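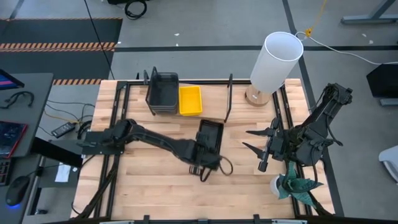 Skolholm Robotics Club | Two-Arm Team | Gear Reviews

Review: the Trimon two-arm bench kit
Posted July 22, 2025

We have had the Trimon on our floor since May and I still get a little kick out of switching it on. I help run the two-arm team, and before this we were sharing a single tabletop arm that could pick things up and put them down and not a lot else. Two arms that can work on the same object at the same time is a whole different club!

You get a pair of black arms, one for each side, and a metal frame that the whole thing bolts onto. The tabletop is up to you. We went with butcher block and I'd do it again. It's heavy, it doesn't shift when an arm stops short, and it looks great (our old top was scrap shelving and it looked like scrap shelving). Assembly took us two club meetings, and one of those went mostly to getting the frame square. Do that properly! We rushed it the first time and had to loosen everything and start over.

The project this summer is called Yan, and it's a desk-tidying routine. The students bring in ordinary stuff, like a wire mesh basket, a yellow bin, a little black tray, a lamp, a potted plant, and write the moves for getting it all where it belongs. The tray is everybody's favorite. One arm tips it up on its side, the other comes in with open fingers to take it, and the whole room goes quiet for the handoff. The pointed fingers are good with thin edges. They're less good with anything round and smooth, so we put a bit of rubber on for those days.

Things I love: the reach. Both arms get to the middle of the table easily, with room left over to fold back out of the way. The joints move smoothly at low speed too, and low speed is where beginners live. I also like that the students can see every joint and cable, so when something goes wrong they can usually work out where to look.

Things I don't love: the cables. They're thick, they loop, and the clips in the box aren't up to the job. We bought a bag of hook-and-loop ties and that helped, but plan on checking them before each session. The manual is thin as well. The section on lining up the two arms is a single page, and we ended up writing our own, which is now 10 pages and still growing.

Software is fine. We run it with Veltetti, the block-based editor we already used for our other projects, and the newer students were making one arm wave within 60 minutes. Running both arms together takes longer to learn, mostly the timing. Save often, it did eat one group's work.

On cost, we had $2,000 set aside and the kit used up most of it. For a club starting from nothing I'd look for a used single arm under $1,000 first and see if the interest is there. If you already have students asking for more, get this one. Ours have started showing up early.

Next up for Yan is watering the plant, so I'll be adding a note on splash covers.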